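Threads > Work > Warehouse life

Raelene Rewi
Jul 12, 2020

ok a bunch of people asked what its like now that the robot does picking at our place. typing this on break so forgive the spelling. thread

14 replies · 52 likes

1/ background. I work returns and small parts at Girthorpe. Been on the floor since before the new roof. Returns = whatever people send back, all mixed up, in bins. You grab a thing, figure out what it is, scan it, put it on the right line. All day.

2/ before, that was six of us on a shift. Each one standing at a bin. Target was 80 items an hour and you felt every one of them in your right shoulder. Mine clicks. Lindsay Pomare's had surgery on hers, January, still can't lift a kettle with it

3/ so when management said automation we all figured, well, that's us gone. Meeting in the break room, bad coffee, slides. Nobody asked a question for a full minute. Then Lindsay asked if the robot would be getting the 15 minute break too

4/ short version, nobody got let go. Longer version, two people left and were not replaced. Those are different things and I want to be fair about both

61 likes · 9 comments

5/ what the arm is good at: boxes. Anything with a flat side. Boring stuff. It doesn't get tired at 3pm and it doesn't mind the cold by the dock door. Fine. It can have the boxes

6/ what it's bad at: everything that's see through. Clear bottles, clear packaging, shiny stuff. Also anything lying on top of anything else. Also weird shapes. So, you know. Returns 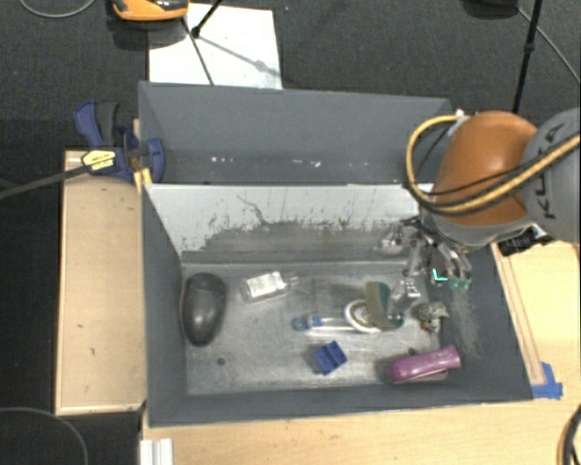 7/ so the job turned into minding it. You watch the bin, you watch the screen, it flags when it's not sure and you either tell it go ahead or you stop it and reach in yourself. Stop FIRST then reach. Yamuna Rajan trained all of us on that and she'll yell at you across the whole floor if you do it backwards. Good. She should

8/ shoulder is better. I'll say that plainly. I sleep on my right side again

9/ but my head is more tired?? didn't expect that. Before I could think about dinner while my hands went. Now I'm staring and waiting, and the one time I drift off is the time it wants me. Jarrah says it's like driving behind a learner all day

Share · 38 comments

10/ somebody in replies wants numbers. ok. Best day so far the line cleared 1,313 items. The slides in the break room said 2,000. We have not seen 2,000. I don't think the guy who made the slides has ever had to peel a sticky label off a shampoo bottle

11/ pay. went up a bit for those of us who did the training. New title is "cell operator" which my kids think is hilarious. The raise is real but it took three months and a lot of emails from Jarrah Tawhiri, who is our rep and does not let things go

12/ the thing I'd fight about is the targets. They used to measure me. Now they measure me plus the machine, and when it's down for an hour that's still on my sheet. We brought this up in May. They're "looking at it". Still looking

13/ also the talking. Six of us at the bins, we talked all shift. Now it's one person per cell and the cells are spread out. I went a whole morning last week and the only thing I said out loud was "no, the other one" to a robot arm

112 likes · 27 comments

14/ things I'd tell anybody whose work is about to do this:
- ask who gets trained and ask for it in writing
- ask what happens to your numbers when it stops
- get somebody from the floor in the room when they pick where it goes. Ours got put facing the wall, it had to be moved, whole weekend of overtime
- keep your stretching up, you stand stiller than you think

15/ to the person asking if I hate it. no. I hated the shoulder more. I'd like one more person on the shift and I'd like the sheet fixed

16/ Lindsay's back on light duty btw, she's on the screen side now, which she couldnt have done with the old setup. She's quicker at it than me. Says it's all the card games on her phone

17/ breaks over. will answer the rest tonight, if you asked about the night shift I don't know, ask someone on nights

80 shares · View all replies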